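Quick one on laying out small gears before they go on a pin plate. Cloth first, always. Gears roll, and they skid on a bare table.

**1. Get a cloth down**

Gray twill is fine, anything with a tight weave. Pull out the creases you can — small ones don't matter, a sag does, parts slide into it. Go over it with a lint roller, specks get in the teeth.

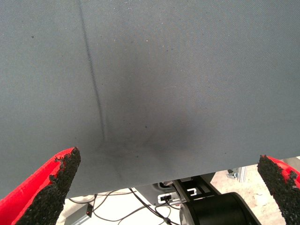

Theresia Marti wrote in that she irons hers and stores it on a tube, and hasn't had a fold line since January.

Fair enough. I just shake mine.

**2. Plate in the middle**

Pins up, flat side on the cloth. Press the rim, if it rocks theres grit or a fold under it. Lift, smooth, try again.

**3. Gears around it**

Lay them flat, off to the sides, with room for fingers between gear and plate. Dont stack them. Look down each bore before you pick one up, then lower it straight over the pin. No forcing — back off and turn it a little.
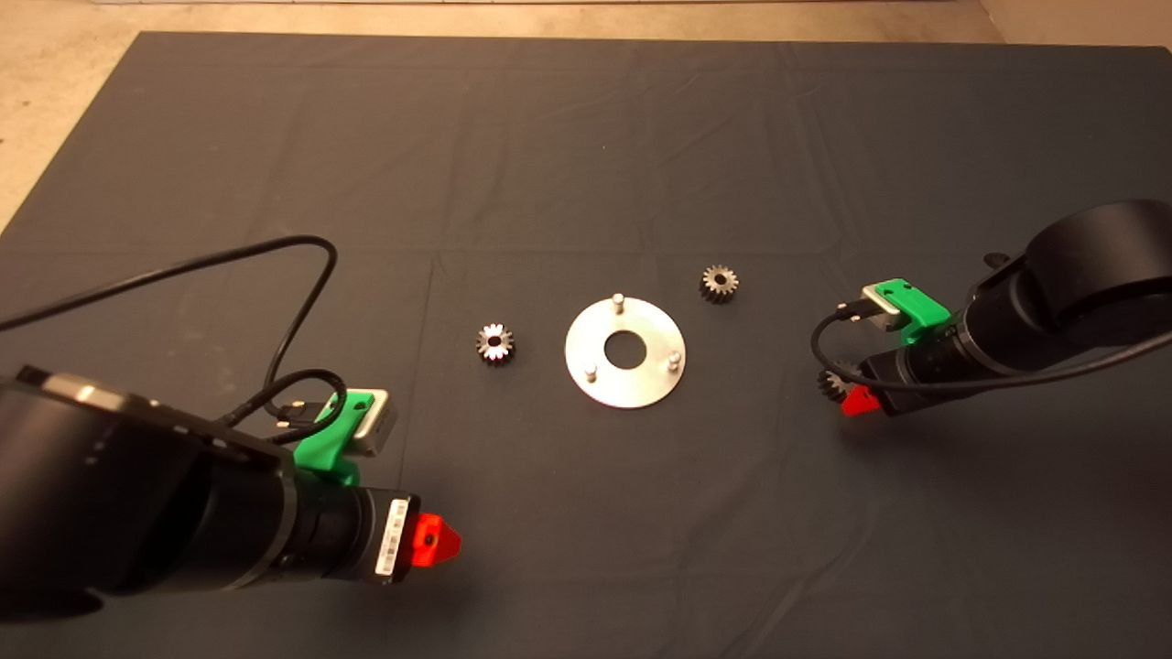
Ingvar Østergaard asks whether a drop of oil on the pins is ok. Yes, but after the dry fit. Oil on the cloth just collects more lint.

Done? Fold the cloth inward, shake it outside.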